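Lonoldale Residents Board > Heating and Energy > Is the Peltonen window film worth it?

lirkgate_lou
17 May 2020
Has anyone on the Lirkgate side tried the Peltonen insulating film? The leaflet says it cuts heating bills by 43 percent. Kit is $47 for two windows.

oldsash
43 percent of what, though? A house with no glass in it? I'd want to see a gas bill from before and after, same month, same weather. They never print those.

marnie_b
We put it up in October and the bedroom feels warmer. I don't care what the bill says, I sleep better.

oldsash
You also said you hung thick curtains in October. So which one was it?

marnie_b
Both, probably. You could try being less of a grump about it. The draft on my neck is gone and the curtains didn't do that in the last house.

tern66
Ours peeled at the corners after 6 weeks. Double-sided tape doesn't like old paint. The Irnia kit is the same stuff in a different box for $16, as far as I can tell.

lirkgate_lou
Is it the same thickness?

tern66
Neither box says. Make of that what you will.

draftychair
I'm with oldsash on the numbers but not on the film. It does stop some air if the frame leaks. What it won't do is pay for itself by spring - I worked mine out at roughly three winters, and that's if the cat leaves it alone. Buy a tube of caulk first, do the outside gaps, then see if you still want it. 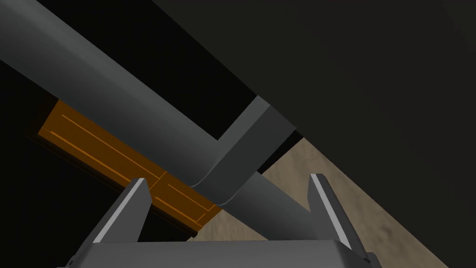
And check the attic hatch before you spend a cent on windows. Mine had no seal on it at all.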